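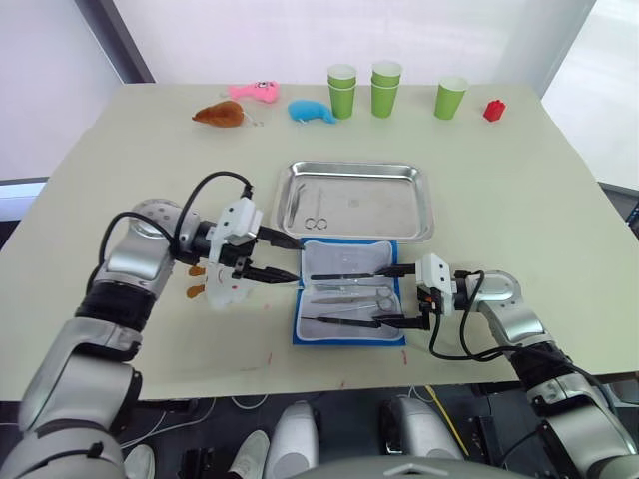 The two-arm cell at Nirkar, with the blue instrument case open between the grippers.

Nirkar has finished the spring service of its two-arm instrument cell and put it back on the daily schedule, the company said on 23 May 2019. The work covered the gripper fingers, the cable runs on both arms and the reference positions used for packing surgical instruments into their cases.

The cell is used to develop handling routines for Clustura, which supplies instrument sets to clinics and wants a machine that can lay scissors, tweezers and long-handled tools into a lined case in a fixed order. It runs on control software from Vitale.

Zinash Admasu, who is in charge of upkeep on the cell, said the service was planned after the right arm started closing its fingers slightly off center. The offset was small, but a slender instrument lying flat in a padded liner leaves little room for error.

"On a cup or a soft toy you would never notice," Admasu said. "On a thin steel handle the finger rides up and you pinch the liner."

The fingers on both grippers were taken off, cleaned and refitted. Each pair was then closed on a gauge strip and adjusted until the tips met evenly. Admasu replaced the screws at the same time. The old ones had been tightened so often that the heads were starting to round.

The cables took longer. On each arm a black cable runs to the gripper housing in a loose loop, and the length of that loop matters. If it is too short, it pulls when the wrist turns. If it is too long, it can swing down and catch on the work. Kenji Esposito moved the clamp on the left arm 20 millimeters toward the elbow, then ran the wrist through its full range at low speed while a colleague watched the loop. The right arm needed no change.

With the hardware back together, the team taught the reference positions again. The blue case is set near the front of the table and a stainless-steel tray goes behind it. Both arms are brought over the case by hand, one from each side, and the positions are stored. A short test program follows, with the arms moving above the instruments before any gripper is allowed to close.

Esposito said the test used to be run with an empty case. The crew now loads it first, so that a finger set too low shows up against a real handle – before the first full run and not during it.

The last step is an endurance check of 100 pick-and-place cycles between the tray and the case. Under the cell's service rules, a single dropped instrument means the gripper is opened up and the check starts over. The cell passed on its second attempt. The first was stopped when a pair of scissors turned in the fingers and landed across the row below.

Plush toys and paper cups stay on the back of the table for other exercises. They are there to give the grippers soft and light objects to handle, and the finger force is set separately for those.

Dagim Yilma, who manages the project for Nirkar, said the service would be repeated every 2 months as long as the current fingers are in use. A harder-wearing set has been ordered from Skiltgate, but no delivery date has been confirmed.

Clustura staff are due to see the cell at work before the end of May. Yilma said the visit would cover case packing only.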